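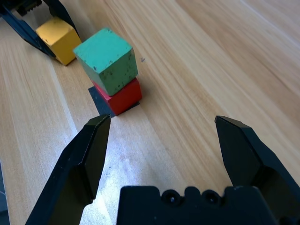 Photo: Digby McAlister

From: Ruairí Carroll
To: Sillell block finishing list
Date: 2019-10-12
Subject: Re: [sillell] Chipping on the painted cubes - strip or touch up?

Digby McAlister wrote:

> I have the Kitska cubes out on the table again. Red is worn but only
> slightly. Green is speckled with dark chips and bare spots on the top
> and front. Yellow has gone at the edges. All three are painted wood,
> bought used, and I have no idea what paint was on them originally.
> The box says 1988 but the box may not belong to the set.
>
> Two questions. Can I touch up the green one without stripping it, and
> is there any reason to do the red one at the same time?

Digby,

Taking the green one first. With damage scattered over a face like that, spot repair is usually more work than repainting the face. Each chip has a step at its rim. If you fill the chip with color and leave the step, you get a ring that catches the light at a low angle. If you sand the step out, you break into sound paint on all sides, and on a small cube the repairs soon run together.

My procedure for a cube in that state:

1. Test the old paint for lead before any sanding. If the 1988 date is right it proves nothing either way, and an unmarked used set should be treated as unknown. If the test is positive, stop there and keep the set away from children.
2. Wash with a damp cloth and a drop of dish soap. Dry overnight. Do not soak - the end grain takes up water and lifts the paint next to it.
3. Wet sand the whole face, not the chips alone, with the paper on a flat plate. Mask to the nearest edge.
4. Seal the bare spots with one thin coat of Doolan clear sealer.
5. Two thin coats of color, then leave it alone for a week.

On matching the mint green: Avodar 32 is the nearest I have on the shelf, but it dries a shade bluer than it looks in the can. Paint a scrap and look at it in daylight after it has dried. If you are doing all six faces the match matters much less.

As for the red, I would leave it. Light wear on a saturated red does not show at arm's length, and every recoat adds thickness. That matters if you still use them for stacking. I had a pair with four coats on them that rocked when one was put on top of the other, and I had to take both back to wood.

Yellow depends on the edges. If the wood is bare but smooth, seal it and stop. If the paint is lifting at the rim of a chip, it will keep going until you feather it back.

One more item. The dark gray mat under the red cube: if that is rubber, do not leave fresh paint standing on it. Some rubbers mark soft paint, and the mark does not come out. Set the cubes on pin points or on waxed paper while they cure.

Archive message 1502 has the earlier thread on sealing end grain. The part about brush size is still good, the part about shellac was corrected further down.

Ruairí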